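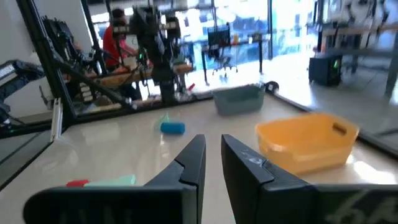 Why does the salt marsh at Kasuvthorpe keep dying in the same spot?

Posted by dilletance_of_the_dunes, 02/06/2026

We have lived on the back side of Kasuvthorpe Creek for 20 years and our lot runs down into the salt marsh. I say "runs down" the way the real estate listing did. It is more of a slump. For most of that time the cordgrass was thick right to the edge of the creek and I paid it no attention, the way you don't pay attention to a roof until it leaks.

There's now a bare patch in the middle of it. It started out as a place where the grass looked thin, and then the thin part went brown, and now it's black mud with a skin of water on top at low tide. The grass on the creek bank is fine. The grass up near the house is fine, and has in fact begun eating the path. It's only this saucer in between, and it's bigger than it was in December.

Things I have been told so far by people leaning on my fence: it's snails, it's crabs, it's road salt, it's geese, it's the moon. One man told me it was natural and then tried to sell me 249 plugs of cordgrass at a price that was less natural. Is it worth planting? Or do I need to find out what's killing it first? The patch smells like eggs, if that helps. It does not help me.

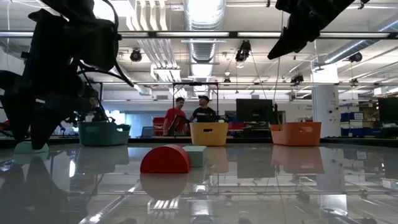 I should add that the old farm ditch used to cross that part of the marsh, and it silted up at some point. I only know that from a survey map, number 2719, that came with the house papers. I can't see any ditch now, just a sort of dent with glasswort growing in it.

creekside_hrytsenko

You buried the answer in your last paragraph, so well done for getting there in the end. It's the ditch.

Cordgrass likes being flooded. What it doesn't like is being flooded and then left sitting. On the creek bank the tide comes in, goes out, and the mud drains a bit, so the roots get some air. In the middle of your marsh the tide comes in and then has nowhere to go. The mud stays soaked, the oxygen gets used up, and the bacteria that don't need any start making sulfide. That's your eggs. Enough sulfide and the roots quit. Once the roots rot, the peat they were holding up sinks, so the low spot gets lower and holds more water, and off it goes in a circle.

If you plant plugs in there now they'll look lovely for a month and then you'll have 249 small brown sticks. Go out at dead low tide and see whether the water in the saucer is still there when the creek is empty. If it is, you have a drainage problem. The usual repair is a shallow channel, called a runnel, dug from the pool toward the creek. Shallow is the whole point — a foot deep or less. Dig it deep and you can drain the marsh too far and get a different dead patch to write in about.

Don't start digging yet, though. Tidal wetland is regulated pretty much everywhere, including the bit you pay taxes on, and you will almost certainly need a permit. Call your state's coastal or environmental office and ask who handles marsh work. They'll probably want to look at it, and looking is free.

Ferus

geese. we had 4 and they took out a patch the size of a garage. put string up

mudflat_regular

Geese do pull cordgrass up by the roots, so I wouldn't laugh at the string, but they'd leave torn stubs and a great deal of other evidence. A pool that smells and spreads outward from a low middle sounds like waterlogging to me as well.

Two things to add. Check for snails while you're out there, since periwinkles will climb all over grass that's already weak and finish it off. They get blamed for the whole job when they only did the end of it. Also, push a stick in the ground every so often along the edge of the bare part and write down when you did it. The permit people will ask how fast it's growing, and "bigger than it was in December" won't get you far.

The glasswort can stay. It turns up wherever the ground is bare and salty, and it's quite good in a salad, if you pick it from somewhere that doesn't smell of eggs.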